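The woman who builds demonstration gear trains at the Zisley workshop has agreed to talk on condition that we leave her name out. "My mother thinks I'm in banking," she says.

Her subject today is the big blue spur gear, the one visitors always want to touch. It is plastic, it has very fine teeth, and she has strong feelings about it. "Coarse teeth forgive you. Fine teeth keep a diary."

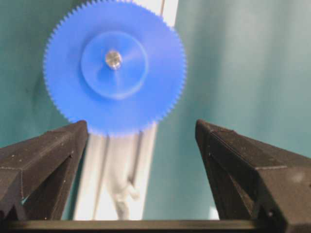 ## On pegs and patience

The gear goes on a short metal peg sticking out of an aluminum extrusion. She learned the trade at Vutville, where the frames were wood and, by her account, mostly opinion. "You'd come in every September and the thing had moved. Aluminum just sits there. I find that restful."

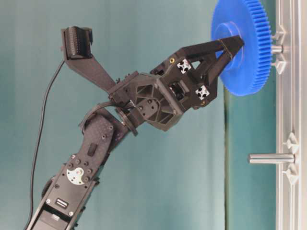 She has no patience for people who push from the rim. "Go in near the hub. I've said it 1000 times. I'll say it at my own funeral."

Does anyone listen? "Two people. One of them retired."

We ask why blue. She considers this longer than the question deserves. "Khosravi had it in blue or beige. Have you ever tried to get a nine-year-old excited about beige?" 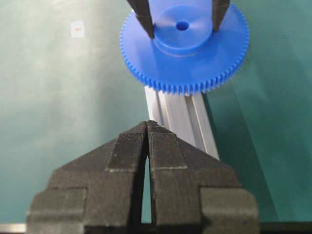
*Blue spur gear and grooved aluminum extrusion.*

The beams come in for more affection than the gears do. She likes the slots, which let her change her mind without drilling a fresh hole, and she changes her mind often. Her first design for the Wurnari display went through six layouts before she went back to the first one and told the client it was the seventh.

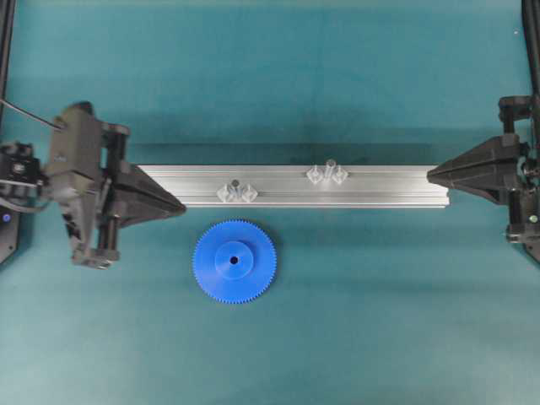 The small clear plastic parts are another matter. "Put one down on a pale floor and say goodbye to it," she says. A colored work surface was her one demand when she took the job, ahead of the salary. She got the surface.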